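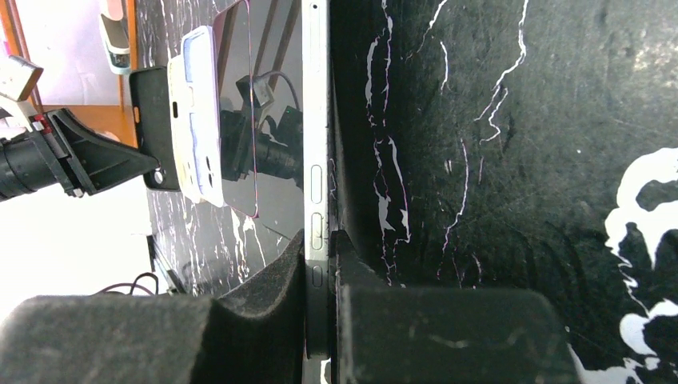 Tülin Yüksel wrote to us that her side buttons had gone stiff in every case she ever bought, and would these be any different? It is the question we get most, and a good one to start with, so thank you, Tülin. A case that covers the buttons has to be soft enough there to let your thumb through and firm enough everywhere else to hold on, and plenty of cases manage only one of the two. Ours leave a long open slot in the side wall, so you press the phone's own button and nothing else.

Home | Phones | Cases | Stands | Care | Contact

Bilgin Slim Case
Item 3107 (matte black)
Item 3184 (lavender)

Print this page | E-mail this page to a friend

We have carried the Bilgin line at Tutley for a good while now, and it is still the case we hand across the counter when somebody comes in with a brand new phone and a worried look. It is a thin case, and we would rather say so plainly. If you work on ladders or keep your phone in the same pocket as your keys and a tape measure, have a look at the thicker Cutadard further down. For the rest of us, who mostly drop our phones getting out of the car or reaching for the alarm clock, a slim case with a proper raised rim does very nicely.

Choosing a color takes people longer than choosing the phone, and we have all the patience in the world for it! Black is the steady seller and goes with everything, though you should know that a matte finish does hold on to dust. Turn a black one over and look into the hollow side, and the little light specks show up on the floor of it, where a white one laid next to it just looks pale and clean. The lavender is a soft shade with a bit of purple-blue in it, prettier in daylight than under our shop lights, so do carry it over to the window before you make up your mind.

Please check your camera layout before ordering. The openings are cut to suit one model of phone each, and a case made for two lenses will not do for a phone with more, however hard you push. If you are not sure which model you have, bring it in or write to us and we will gladly look it up.

Cleaning is easy enough. Take the phone out first, wipe the inside of the case with a damp cloth and a drop of dish soap, and let it dry completely before the phone goes back in - overnight is best. Grit left in the case can rub fine marks on the back of the phone, so once a month is a nice habit to get into.

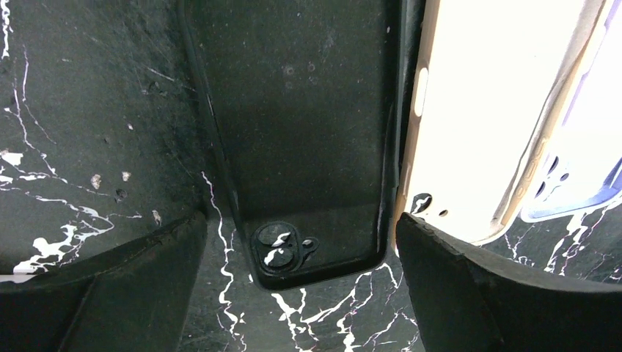 Returns are accepted at both our Tutley and Betthorpe counters, and you have 69 days to change your mind, which we think is fair for something you handle all day long. We do ask that the case come back without stickers. Quite a few people like to lay their choices out side by side on a table, say a matte black one with a white and a lavender overlapping beside it, and live with them for an evening before deciding. You are welcome to do just that. Take up to four home, and bring back the ones that didn't win.

Related items
Cutadard Heavy Case
Bilgin Slim Case, white
Bilgin Screen Cloth, pack of 4
Cutadard Desk Stand

Print this page | E-mail this page to a friend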